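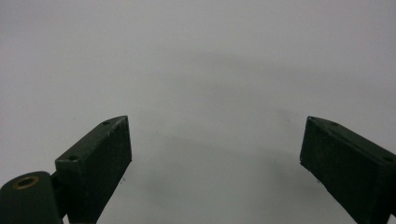
Skaltov issues safety notice on hand-held gripper fingers

Zalenholm, August 30, 2019 — Skaltov has asked users of its Elis hand-held gripper to stop using units from the April production run until the finger mountings have been checked.

The notice follows reports of fingers working loose during repeated opening and closing. In two cases a finger came away from its bracket while the jaws were under load. There were no injuries. Of the 585 units supplied from the April run, 18 have been returned for inspection, and eight of those showed movement at the mounting beyond the permitted limit.

Tests at the Zaugg workshop traced the fault to screws tightened below the specified torque. The fingers themselves met the drawing. Scuffs and light scratches on the dark green faces are normal wear and are not grounds for return.

What users should do

Open the jaws fully and remove any load. Hold each finger near the tip and press it gently from side to side. Any play at the base means the unit must be taken out of service. Do not retighten the screws — the thread may already be damaged, and a retightened finger can pass the hand check and still fail later.

Units with no play may be used again once the result has been entered in the equipment log. The check should be repeated weekly until the replacement screws have been fitted.

Replacement screw sets will be sent free of charge to all registered users of affected units. Grippers from other production runs are not covered by this notice.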